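Visiting the Holtum Priory Church: Frequently Asked Questions

January 17, 2018
By the Visitor Services Office, Skaruto Heritage Trust

The following answers cover the questions most often received by the office concerning the priory church at Holtum, its tower, and the adjoining cloister. Groups of more than 14 persons should also read the section on group visits.

How old is the church?

The foundation charter is lost. The oldest standing masonry is in the north wall of the choir and is generally dated to the second half of the twelfth century. The nave was rebuilt after a fire in the fourteenth century, and the west front was altered again when the present tower was added. The cloister is the latest of the medieval parts.

Is the church still used for worship?

Yes. The building belongs to the parish of Holtum and is managed for visitors by the Trust under a long-term agreement. Services take precedence over sightseeing at all times. The choir and the side chapels are closed to visitors during services, weddings, and funerals. A notice is placed at the south door on the morning of any such closure.

What are the opening hours?

The church is open daily from 10 a.m. to 5 p.m. between Easter and the end of October. From November until Easter it closes at 3 p.m. Last admission is thirty minutes before closing. The cloister follows the same hours but may be closed in icy weather.

Is there an admission charge?

Admission to the nave and cloister is free. A charge applies to the tower and to the treasury. Tickets are sold at the desk in the visitor building on Thygesen Lane and are valid on the day of purchase only. Residents of the parish may visit the treasury without charge on presentation of proof of address.

Can visitors climb the tower?

The tower may be climbed when weather permits. There are 200 steps to the upper gallery, and the stair is narrow with no place to pass above the bell chamber. Children under eight are not admitted. Large bags must be left at the desk before the climb.
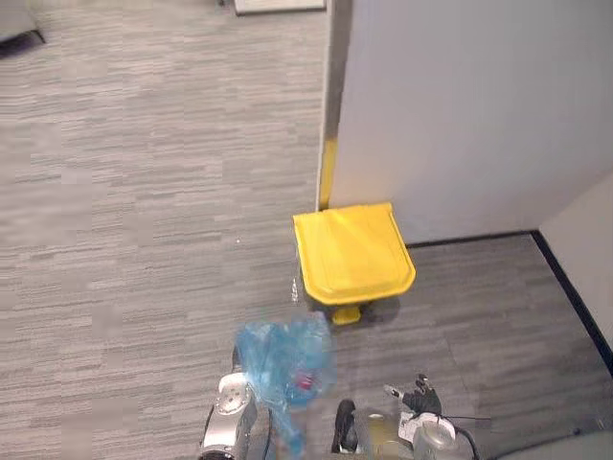
Visitors with heart or breathing conditions are advised not to attempt the stair. There is no elevator. The bells are rung on the hour, and those in the upper gallery at that time should expect considerable noise.

What is kept in the treasury?

The treasury holds church plate, vestments, and part of the former priory library. The catalog lists 764 volumes, of which a small selection is shown in rotation. Manuscripts are displayed for limited periods to protect them from light. Readers who wish to consult a volume not on display should apply in writing at least three weeks in advance, stating the shelf number and the purpose of the request.

Who made the organ?

The present instrument was built by the Pirov workshop and has 2,422 pipes. It replaced an earlier organ whose carved case was kept and remains in place on the west gallery. Recitals are given in the summer months, and the program is posted in the porch.

Is photography permitted?

Photography for personal use is permitted in the nave and cloister without flash or tripod. It is not permitted in the treasury or during services. Commercial photography and filming require written permission from the Trust, and a fee may be charged.

Is the building accessible to wheelchair users?

The nave, the cloister, and the visitor building are accessible by ramp. The choir is reached by three steps, and a portable ramp can be provided on request. The treasury and the tower are not accessible to wheelchair users. Assistance dogs are welcome in all public areas except the tower.

How are group visits arranged?

Groups must book in advance by letter or e-mail. Guided tours last one hour and cover the nave, choir, and cloister; the treasury may be added for the usual charge. School groups should provide one adult for every ten students.

Can the cloister be reserved for private events?

The cloister is not available for private receptions. Requests for concerts and lectures connected with the history of the church are considered individually.

Contact: Visitor Services Office, Skaruto Heritage Trust, Thygesen Lane, Holtum
© 2018 Skaruto Heritage Trust. All rights reserved. | Back to top

This website uses cookies to improve your visit. By continuing to browse, you agree to our use of cookies. Accept | Learn more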